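3.2 Reading the slush pile

What makes small literary magazines such a joy to study is how openly they argue about taste. Vinach received 407 submissions in one reading period and Umano 262, and at both, poems outnumbered essays by a wide margin. We read every editor's note we could get!

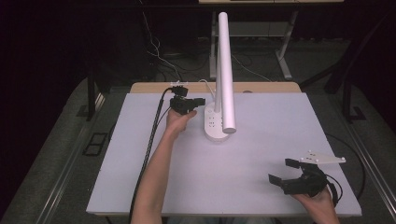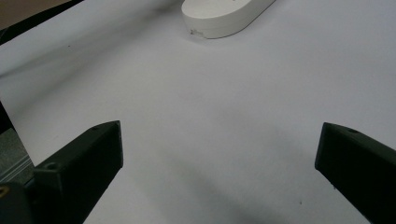
Figure 4. Pale work surface, two views.

The notes are wonderfully blunt. Tiburcio Magaña, who edits Vinach, gave one story 15 lines of praise and then turned it down — the ending, he wrote, belonged to another story. Umano's readers wrote less but disagreed more, and 40 of their pieces went to a third reader before a decision was made.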